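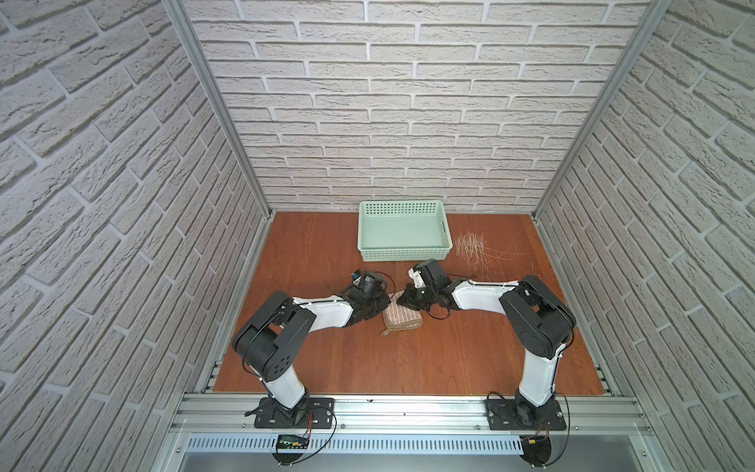 **Hukeck food carrier**

An insulated carrier for meal runs and outreach rounds. It takes 12 lidded portions and folds flat for storage. The outer shell wipes clean, and the straps fit over a winter coat.

- Weight empty: 799 g
- Height when open: 68 cm
- Order code: Hukeck 600

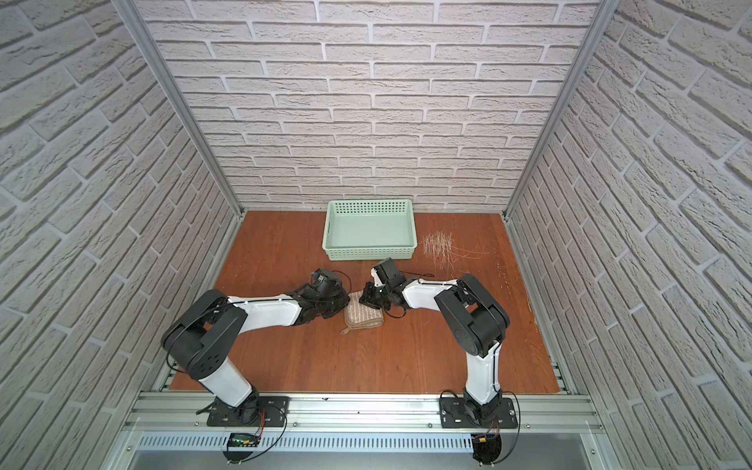
The inner liner unzips and goes in the wash at 40 degrees. Spare liners are sold singly - ask for Rosalía Quintana at our Enton depot. Shelters and food banks can pay by invoice.
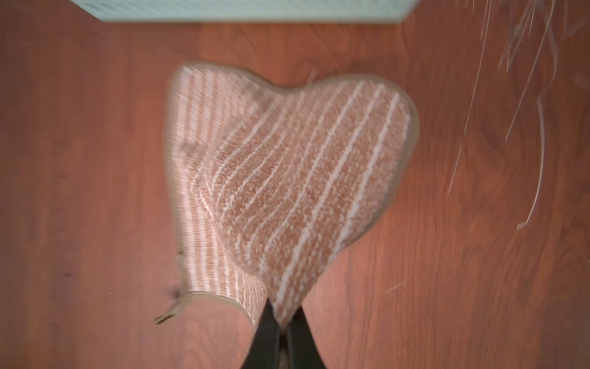

**Can we borrow one before ordering?**

Registered charities can have a carrier on loan for two weeks and pay only the return postage.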